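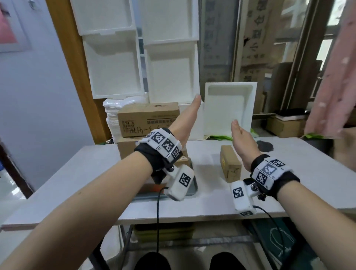

Programming a manipulator by demonstration begins with the person who performs the task. In the methods covered so far, a trajectory was written as a list of poses and checked on a teach pendant. In this chapter the trajectory is recorded from human hands and converted afterward. The simplest arrangement needs little more than a table, a few objects and a means of locating the wrists. Square fiducial markers on a band at each wrist give the hand a pose that a camera can recover, provided that enough of the band faces the lens. The cabled modules are treated in Section 9.2, along with strap placement.

Stacking is used as the running task. It looks trivial, but small errors in position add up from one box to the next, and the order of placement matters. The Deltinico exercise set, which we follow here, asks for 300 demonstrations of a single stack, with the boxes presented in varying order. 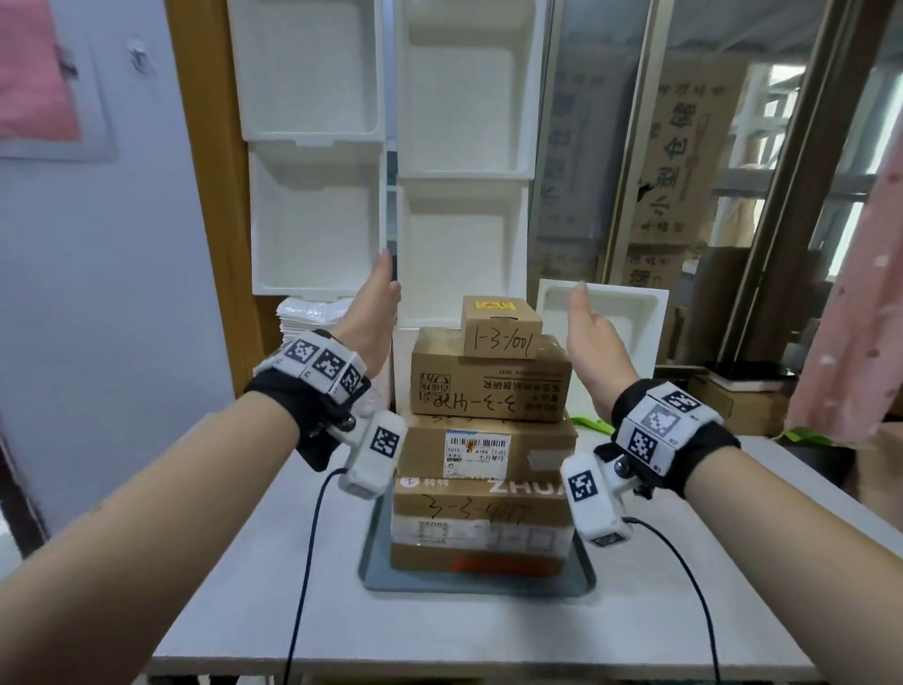

Figure 9.1 Boxes stacked on a tray, hands held to either side.

A demonstration is divided into segments: approach, grasp, transfer, release and retreat. Segment boundaries are commonly placed where wrist speed falls below a threshold. A pause with the hands raised beside the stack will satisfy that test even though no contact is being made, so speed alone is a poor guide. The Tremitz rule adds the distance between the hands as a second signal and labels a boundary only when both agree.

The tray must also be located. If the tray is taken as the origin, wrist poses can be stated relative to it and the same recording remains usable when the table is moved. Both hands placed flat on the tray provide a coarse check on this origin, good enough to detect a gross error but no substitute for calibration.

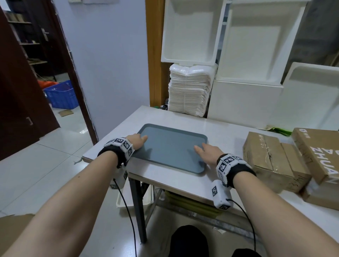
9.1 Choice of reference frame

Three frames are in common use: the camera, the table and the object. A camera worn by the demonstrator moves with the head, and its motion must be removed before any wrist path can be compared with another.

Author: Iwasaki
Updated October

Comments (2)

vomholm_lab: Should the distance in the Tremitz rule be measured between wrists or between palms? The text says hands.

reader: Worth adding the threshold used for the speed test. Ours gave more than 9 boundaries per stack until we raised it.

This site uses cookies to remember your reading position. Accept | Settings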